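Chapter 4
Banks, Branches and the Payment System

What this chapter covers

This chapter looks at how payments move between banks, and at what happens to the money in a customer's account between the moment a payment is ordered and the moment it is finished. It assumes you have read Chapter 3 on bank balance sheets. You will need the terms deposit, reserve and liability, and you should be able to read a simple two-column account. The later sections deal with cheques, direct debits and card payments separately. The opening section keeps to the plain case of one person paying another by bank transfer.

By the end of the chapter you should be able to describe the difference between clearing and settlement, explain why banks hold accounts at a central bank, work out a set of net positions from a list of payments, and say what is meant by settlement risk.

4.1 A rent payment

Noemi Ferreira rents a flat in Haworth from Milagros Mercado. The rent is 1,322 pounds a month. On 21 April 2020 she opens her bank's website, types in her landlord's account details and sends the money. The screen tells her that the payment has been made, and her balance is lower by the full amount. A few moments later the same amount shows in the landlord's account.

Both of them would say that the money has moved. For everyday purposes they are right, but it is worth asking what has moved and from where. There are no notes or coins involved. Noemi's balance was a promise by her bank to pay her on demand. Milagros's balance is a promise by her bank to pay her. What has happened is that one promise has become smaller and another has become larger.

If both women use the same bank, the matter ends there. Suppose that both hold accounts with Zistell Bank. Zistell owed Noemi 1,322 pounds which it no longer owes her, and it now owes that sum to Milagros instead. The total of Zistell's deposits has not changed. Nothing has been paid in or out of the bank as a whole, and no other bank needs to know about it. A payment of this kind is called an on-us payment, or sometimes a book transfer. In a country where one bank is very large, a good share of all payments may be of this kind.

Now suppose that Noemi banks with Zistell and Milagros banks with Brerkine Savings Bank. Zistell's debt to its customer has gone down by 1,322 pounds. Brerkine's debt to its customer has gone up by the same amount. Unless something else happens, Zistell is better off and Brerkine is worse off, and Brerkine would have no reason to accept the payment. The something else is a transfer from Zistell to Brerkine. Most of this chapter is about how that transfer is arranged.

4.2 Clearing and settlement

The two words are often used as if they meant the same thing, and newspapers rarely separate them. In this book they are kept apart.

Clearing is the exchange of information. The paying bank tells the receiving bank, either directly or through a central body, that a payment is to be made, for how much, and to whom. The details are checked, and each bank's total is worked out. At the end of clearing everybody agrees on what is owed.

Settlement is the payment of what is owed. It takes place when the paying bank hands over something that the receiving bank is willing to treat as final. Between banks in the same country this is nearly always a balance at the central bank.

In the days of paper the two stages could be seen. Clerks from each bank carried bundles of cheques to a clearing house and sorted them by the bank on which they were drawn. Each clerk went home with the cheques that his own bank had to pay. A sheet was then made up showing what each bank owed or was owed after everything had been set off, and the sums on that sheet were settled later the same day. The sorting was clearing. The entry made at the end was settlement.
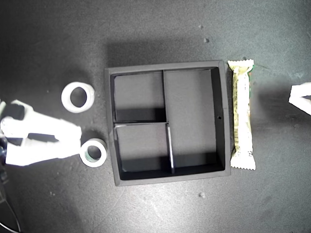 The same two stages are present in an electronic system, although they may be only seconds apart and the customer sees neither. A message can be cleared in an instant and still not be settled until the afternoon. Where this is so, the receiving bank has a choice. It can wait for settlement before letting its customer use the money, or it can let her use it at once and carry the risk that the paying bank fails in between. Many modern systems allow the second course, and they have rules to limit how large the unsettled amounts may grow.

4.3 Gross and net settlement

There are two main ways of settling. In gross settlement each payment is settled by itself, for the full amount. In net settlement payments are collected over a period, set off against each other, and only the differences are paid.

Take a small system with three members: Zistell, Brerkine and a third bank, Zornomden. During one morning the following payments are cleared, in millions of pounds.

Zistell to Brerkine: 50
Brerkine to Zistell: 42
Brerkine to Zornomden: 21
Zornomden to Zistell: 21

Under gross settlement all of these are paid in full, one after another. Brerkine must find 42 million to pay Zistell and a further 21 million to pay Zornomden. It receives 50 million from Zistell, but if that payment comes late in the morning Brerkine may have to hold a large balance, or borrow one, so that its own payments can go out on time.

Under net settlement we add up what each bank has to receive and take away what it has to pay.

Zistell receives 42 from Brerkine and 21 from Zornomden, a total of 63. It pays 50. Its net position is 13 to receive.

Brerkine receives 50 and pays 42 and 21, a total of 63. Its net position is 13 to pay.

Zornomden receives 21 and pays 21. Its net position is zero.

The whole morning's business can therefore be settled by a single transfer of 13 million from Brerkine to Zistell. Payments of 134 million have been dealt with by moving less than a tenth of that sum. Note that the net positions add up to zero. They must always do so, as every payment made by one member is received by another. If your own answer to an exercise does not add up to zero, look for the mistake before going on.

The saving is large, and it explains why net settlement was used almost everywhere for many years. The drawback is that all the payments hang together until the end of the period. If Brerkine fails before noon and cannot pay its 13 million, it is not clear which of its payments should be treated as unpaid. If all of them are taken out and the sums are done again, Zornomden, which thought it owed nothing, finds that it must pay 21 million to Zistell. A bank that had no dealings out of the ordinary is suddenly short of funds.

This is settlement risk, and for large payments most countries have decided that it is not worth bearing. They run a real-time gross settlement system, in which each large payment is settled singly and is final once made. Small payments, such as wages and household bills, are commonly still netted, with safeguards. Members may have to set aside cash to cover the most they can owe at any time, so that settlement can be completed even if one of them fails.

4.4 The place of the central bank

Banks could settle with each other by other means. One bank could hold an account with another, and for payments between countries this is still usual – it is called correspondent banking and is described in Chapter 9. Within a country the arrangement has two faults. Every bank would need accounts with many of its rivals, and each would be exposed to the failure of the others for as long as it left money with them.

A central bank removes both faults. Each bank holds one account, and payments between banks are made by lowering one balance and raising another in the central bank's books. You will notice that this is the same operation as the book transfer in section 4.1. To the central bank, Zistell and Brerkine are two customers at the same institution. The balance is safe for a different reason than an ordinary deposit is: a central bank cannot run out of its own currency.

It follows that the total of reserves held by the banks together is not changed by payments between them. If Zistell loses reserves, some other member has gained them. The total changes only when the central bank itself acts, when the public draws out or pays in notes, or when the government makes or receives payments through its own account.

Students sometimes take this to mean that a single bank need not worry about losing reserves. The opposite is true. A bank whose customers pay out more than they receive, week after week, will see its balance at the central bank shrink. It must then attract new deposits, sell something, or borrow – often from the very banks to which the reserves have gone. The market in which banks lend reserves to each other overnight is the subject of section 4.5.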